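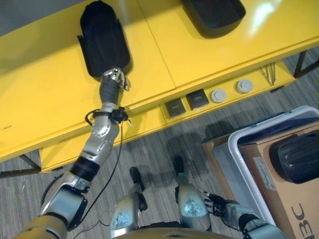
March, broadband bench, second go at the Tusside line.

Right, so I've finally had a proper morning on this and I'm a bit happier than I was. Started at 7.40 while the building was quiet, laptop on the cable, Fitora router straight out of the box with nothing changed. First test gave 431 down, which is lovely, and then the very next one gave 90. Same cable, same test server, same everything!

Swapped the Fitora for the old Doherty one we keep in the cupboard (the one with the stiff power button) and ran the lot again. 17 tests, all on the cable, and 4 of them dropped to that same 90ish mark. So it isn't the router, or it's both routers, and I'm not buying that.

Then I had a look at the lead itself. It's one of the flat grey ones, and if you wiggle the plug at the wall end the light on the socket goes from green to amber. Amber is the slow setting. I felt a bit daft, I must say – I'd spent most of yesterday on the phone to Pelinine telling them their line was rubbish, and they'd been very nice about it.

New lead in, a round one from the spares drawer. No drops so far, but I've only had it running since lunch, so don't anybody go closing the fault just yet. I've cut the plug off the flat one so it can't sneak back into the drawer.

Still to do: wifi tests upstairs (the far office is the one people moan about), check what upload does when the backup kicks in, ring Pelinine and say sorry. Also need to find out whether the Tusside contract promises a minimum speed or just an "up to", as I can't find the paperwork anywhere. Doherty router is back in the cupboard, password on the sticker underneath.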